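4.2 Chores Attempted and Where Time Was Lost

The household portion of the study covered 30 chores. We chose them by asking families to keep a list of what they did at home over two weeks in July and then removing anything that involved open flame, medicine or the care of a person. What remained was ordinary: picking clothes up, putting shoes in pairs, wiping a counter, loading a dishwasher rack, moving a chair back under a table. The shop-floor portion used a shorter list supplied by Yalçınkaya, a maker of small metal fittings, and consisted mostly of sorting, bin filling and clearing parts that had dropped to the floor.

In total we logged 2,565 attempts. An attempt began when the arm left its rest position and ended when the operator marked it as finished, failed or stopped. We did not count resets. A chore was marked as finished only if a person looking at the result would not feel the need to do it over. This is a stricter rule than the one used in our earlier Trorkden trials, where an object merely had to end up in the right container, and the results of the two studies should not be compared directly.

Most of the lost time came before contact. The arm could usually close on an object once the fingers were in the right place, but getting them there took several small corrections, and each correction required a new view. Work near the floor was the slowest. The fingers come in low and at a shallow angle, and the housing behind them hides part of the surface that the planner needs to see. Glare from windows made this worse in the afternoon sessions, and we stopped some attempts when the depth estimate would not settle.

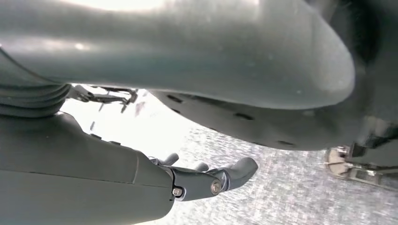

Figure 3. Wrist camera view, with the gripper fingers over speckled carpet.

Carpet was harder than tile for a second reason. On a hard floor the fingers can touch down lightly and slide until they meet the object. On carpet they tend to catch, and the controller reads the drag as a grasp. Hülya Altıntaş rewrote the contact check for this case so that the arm lifts slightly and tests again before closing. The change removed many false grasps but lengthened every floor-level attempt, including those that would have gone well without it.

The shop-floor chores went better, mainly because the parts were rigid and the bins stayed in one place. We ran 700 sorting attempts with the Jisent planner and saw few failures that a fixed guide rail would not have prevented. Clearing dropped parts was closer to the household work in difficulty, and the same problems of view and approach angle appeared there.

We therefore do not consider floor pickup ready for unattended use in a home. Sorting into fixed bins may be, under steady light and with a person nearby to deal with jams. Soft items are treated separately in Section 4.3.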